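Line Repainting Season: What to Book and When

Flotport Surfacing newsletter, Feb 19, 2024 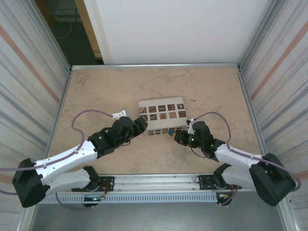

Outdoor court repainting needs dry pavement and steady overnight temperatures, so most of our work is packed into a few months. Bookings for the coming season are now open. Schools and parks departments that want their courts ready before classes start in August should reserve a slot this month.

A full repaint covers cleaning, crack filling, two coats of color and new playing lines. A lines-only visit is shorter and costs less, but it only makes sense if the color coat underneath is still sound. Rub a dry hand across the surface in a sunny spot. If it comes away chalky, the coating is wearing out and new lines will not hold well on top of it.

Last season our crews finished 37 courts. The largest single job was at Miner Park, where we resurfaced the tennis courts and added pickleball lines to two of them. Players had asked for the second set of lines to be easy to ignore during tennis, so we used a shade close to the background color. We can send samples of that shade to anyone who is considering shared courts.

Pricing for lines only starts at $400 per court for a single sport. Each additional sport is quoted separately, as the layout takes time to measure and tape. Travel is included for sites within 37 miles of our yard. Beyond that, please ask.

A few things to do before the crew arrives:

Take down nets and remove any portable goals.
Turn off sprinklers near the court the day before, and leave them off until we tell you the coating has cured.
Trim branches that hang over the playing area.
Send us a drawing or a phone photo of any unusual markings you want kept.

Gates should be at least four feet wide for our equipment. If yours is narrower, tell us when you book and we will bring the smaller machine, which adds half a day to the job.

We are also changing our line paint this year. The new Gistetti white has been on our own test slab through two winters and has kept its edge better than the old product. Existing customers do not need to do anything. It can go over the previous paint after a normal cleaning.

For dates and quotes, contact Liviu Ene in the scheduling office. Please include the number of courts, the sports played on them and the year they were last coated, if you know it.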